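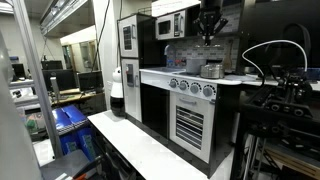
Aiman Krishnan
Doctoral researcher, household economics (corresponding author)

Figure 6. A toy kitchen in white and black.

4. Listing quality and time to sale

4.1 Sample

We collected listings for used play kitchens and play food sets from Grokero, a local resale site on which private sellers write their own titles and descriptions and set their own prices. Collection ended on 29th June. The raw file held 2424 listings. We dropped listings from dealers, listings with no price, and listings that combined a play kitchen with unrelated goods such as clothing or car seats. Reposts were matched by seller and by the first line of text, and only the earliest version was kept. The working sample is 1628 listings.

For each listing we recorded the asking price, any price change, the length of the description, the condition stated by the seller, and the number of days until the listing was marked sold or taken down. Grokero doesn't separate the two outcomes. Sopacua treated both as a sale in her earlier work on strollers, and we follow her here, but the reader should keep in mind that a seller who gives up looks the same in our data as a seller who finds a buyer. Section 5 repeats the main estimates with listings removed before their first price cut left out.

Two of us, Krishnan and Igwe, coded the descriptions. A random set of 83 was coded by both. Disagreements were mostly about condition. Sellers write "good," "great for its age," and "well loved" with no shared meaning, and we settled on a coarse scale with three steps after the finer one gave poor agreement.

4.2 What sellers mention

Most descriptions are short. Sellers name the product type, give a condition, and say where to pick it up. Size is often missing, even though a play kitchen is a bulky item and many buyers will need to know if it fits in a car. Where size was given, listings closed sooner at the same price. The effect was larger for tall units that had a separate refrigerator column, and nearly absent for tabletop sets.

Color was mentioned more often than material. White and black together was the pairing sellers named most, and they tended to add words such as "modern" or "neutral." These listings asked more than those for pink or multicolored units in the same condition. We can't say if the gap reflects what buyers will pay or only what sellers believe, as the final price isn't recorded. Mercy Mfaume's interviews with sellers lean toward the second reading. Several of them had looked up the new price of a similar unit and cut it in half without thinking about color at all.

Missing parts were disclosed less often than we expected. A door that doesn't close or a lost shelf was usually noted near the end of the text, after pickup details. Missing small pieces were almost never listed one by one. The usual wording was "some accessories included," and buyers then asked for a list through the message function, which we couldn't observe.
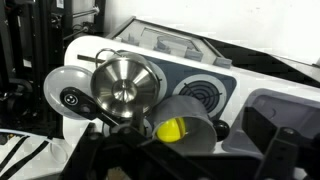 Accessories raise a problem for pricing as well. A seller who includes a bag of pots and utensils has to decide if it is part of the price or a bonus. Sellers who gave the accessories a price of their own inside the description took longer to sell than sellers who gave one total. This holds after controlling for condition, description length, and neighborhood. It doesn't hold in September, when listings of all kinds moved faster and the two groups can't be told apart.

Mixed sets, in which real kitchen items had been added to the toy ones, were common enough in the text to get their own code. Sellers described these as "real metal stuff" or "things from our own kitchen." They asked no more for them. Granström suggests that parents see such items as having no resale value once children have played with them, and the wording in our sample fits that view, although our coding was not designed to test it.

4.3 Limits of the measure

Days to sale is a rough outcome. It depends on how often a seller checks messages and on how soon a buyer can come by. Listings posted shortly before we stopped collecting are censored, and we handle them in the survival models reported in Section 5. Photo quality was left out of the coding, as the saved pages held only thumbnails.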